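Khôi Sầm
@khoisam

The pink gingham has spread. First it was the table. Now it's the stool too. I am one weak afternoon away from gingham curtains.
1/

Background for the new people: I wanted one long table where I could lay out sandwich stuff and eat lunch like an adult. I own a perfectly good white desk. I have eaten over that desk since June and the desk has feelings about crumbs.
2/

So I bought a tablecloth. Pink and white checks, the color of a birthday party for someone turning four. The listing called it "rose." The listing also said it would "drape generously," and that part I can confirm, it drapes like it's being paid by the yard.
3/

Ordered from Tumora. Order number ended in 215, which I know by heart because I had to read it to them on the phone 3 times. Their hold music is one flute.
4/

The stool was my own idea and I take full responsibility. White legs, boring seat, leftover fabric, a staple gun. Looked up how to do the corners. The video had 1,876 comments and most of them were people fighting about pleats.
5/

I pleated. I don't want to discuss it.
6/

Things I have learned about checks: if you lay them one degree off from the edge of the table, you will see it from the doorway every single day of your life. Tugged the left side, then the right side, then went and had coffee. Came back, still crooked. Fine. It's a picnic, picnics are crooked.
7/

It does look good over the wood floor, I'll give it that. All that warm brown needed something silly on top of it. The ceiling is still pipes and fluorescent tubes, so the overall effect is "country kitchen, but you may be asked to show a badge."
8/

Tiêu says a tablecloth like this demands a pie. Tiêu has never baked a pie. Tiêu is, however, very available to eat one.
9/

House rule as of this morning: bags get folded or thrown out, boxes go back on the shelf, and the table stays clear between meals. I gave it 100 percent of my authority.
10/

Anyway there's a crumpled bag and a little box on the far end already. I'm leaving them there to see how long it takes. My money's on July.
11/

12/12
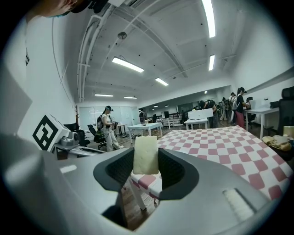

table, stool, same checks. pleats not up for discussion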